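Natural dye bench, Brultbridge workshop
January 14, 2018

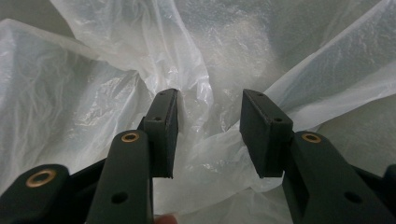
Translucent plastic sheet, all folds and creases.

Walnut hull bath, second try. I am so pleased with this one! Soaked the hulls in rainwater, simmered, strained through an old pillowcase, then left the pot to cool with the wool still in it. The first skein came out a flat tan (batch 7, see earlier page), but this one is a deep, almost chocolate brown with a bit of red when you hold it by the window.

Weighed out 30 g of the Parnent fleece and used 4 g of alum. Gwion Wogan thinks walnut needs no alum at all, and he may well be right, so the next skein goes in plain and we compare. Leave both tags on, please!

Iron dip on the short ends: lovely soft gray-brown, but the fiber feels a little harsh. Go weaker next time, maybe half.

Onion skins are piling up nicely. Keep red and yellow in separate bags.

To do:
Rinse skein 2 again, water still tinted
Light test strips on the south sill, half covered, check in April
Ask Jang about more hulls
Scrub the big pot before anyone does madder in it

Madder next. Can't wait. Low heat and a lot of patience, and I want to try chalk in the bath this time.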